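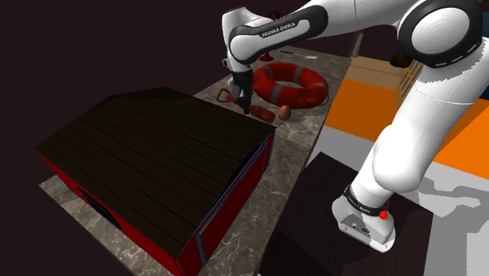

Last updated: December

Notebook, print room, Tumdale film workshop

Morning. Got in before Imre and laced up reel 2 of the Holst picture on the flatbed, mostly because I wanted to watch it again and I have an excuse now. I know I keep going on about this one! For anybody reading who joined after the summer: The Ferry at Sostia, Holst's third feature, black and white, nearly all of it set on one boat and one landing. Our print came out of the Tukbridge cinema when they cleared the projection booth. The label on the can says 1000 ft and what I wound through the counter was 493, so either somebody swapped cans or we have half a reel. I'm leaning toward half a reel. The dialogue at the tail stops in the middle of a word.

Condition is better than I wrote last time. Edge damage on the left for the first stretch, then it settles down. Two old cement splices that I don't trust. The second one clicks over the roller and I stopped there and redid it with tape, which took me three tries (cold hands, the heater was off again). Light scratches right through on the base side, they should mostly vanish if we do a wet scan.

Now the fun part. The long take on the landing, where the brother walks down to the water and back, is longer in this print than in the tape transfer we've all been watching for years. He gets to the rope, he stops, and he just stands there for ages, and then you hear the engine. On the tape they cut straight to the engine. I always thought that cut was kind of brutal and very Holst, I even said so in the program notes, and now I have to eat that. The pause changes the brother completely. He isn't running off, he's making up his mind! Played it four times. Enikő came in for the third and said it drags. We argued until the coffee was gone.

Her point, and I'm writing it down so she can't say I didn't: Holst was a fast cutter in the first two films, and a distributor wouldn't normally bother trimming a quiet bit out of the middle of a reel, so maybe he took it out himself after the premiere. Fair. But then why is it in a Tukbridge print, which has to be a late one going by the censor card? I don't have an answer. Need to look at the edge codes on the stock on both sides of the pause.

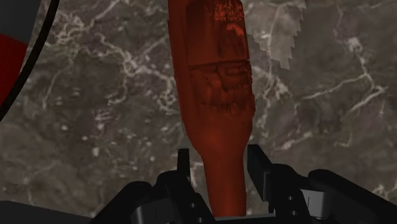
After lunch

Edge codes read. Same stock before and after, same printer marks, no join in the print itself. So the pause was in the negative when this was struck. Told Enikő, who said "fine, but it still drags."

Imre Hegedűs did the sound while I was on the codes. The optical track is noisy but all there, and he thinks the hum under the ferry scenes is on the original recording and wants to leave it alone. I'm with him. I like the hum, it makes the boat feel like it's about to fall apart. He got a rough pass off the first 600 frames and it's on the shared drive in the Sostia folder, please don't rename it.

Still to do: wet scan booking, a new core for reel 2 (the one it's on is cracked), write to Tukbridge and ask if there's another can behind a cupboard somewhere. Also fix the program notes before they go to the printer. I'd keep the line about the fog.

5:40, packing up. Watched the landing once more. It doesn't drag.

Recent entries
Sostia reel 1, shrinkage readings
What to do with the Tukbridge trailers
Enikő Kocsis on Holst's first two films
Flatbed lamp, again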